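Descaling and other chores the kettle has been asking for

If you live in Cumlow you will know the water. It comes out of the tap looking innocent and leaves a crust on everything it meets. My last kettle, a Trament, had a layer on the bottom you could have tiled a bathroom with, and I had got into the habit of leaving the final inch of every cup for the sink.

Citric acid is the cheapest cure. Buy the powder, put two tablespoons in a half-full kettle, boil it, switch off and go away for 20 minutes. Tip it out, rinse twice, boil once with plain water and throw that away as well. Vinegar does the job too, if you don't mind the kitchen smelling like a chip shop until bedtime.

Do it every month. I write it on the calendar and ignore it until the flakes turn up.

Brown stains inside cups: bicarbonate of soda on a damp cloth, a bit of rubbing. Leave the wire wool alone, however cross you are. Scratches hold the stain and you'll be back at the sink by January.

Spouts are the awkward part. A bottle brush won't go round the bend, but a pipe cleaner will, and a packet of 90 from the craft shop in Plolard will see most of us out. Bend the end over first so the wire doesn't scrape the glaze.

Never put a teapot away with its lid on. It will smell of old cellar when you next want it, usually with visitors at the door. Lid off, upside down next to it, and a sugar lump inside if the pot won't be used for a while.
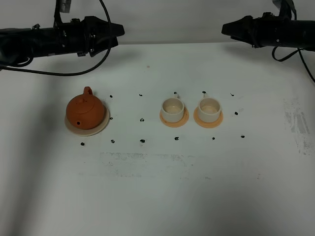

Unglazed pots get hot water and no soap at all, as the clay hangs on to the taste. I once washed one with lemon washing-up liquid and drank lemon washing-up liquid for 7 weeks.

Loose leaves go in the compost. Teabags are a gamble, so check the box; plenty have plastic in them, and you'll be picking little ghosts out of the flower beds next spring.

Drips down the outside of the pot can be cured with a very thin smear of butter under the lip of the spout. My aunt swore by it. It works for two cups, then you need more butter.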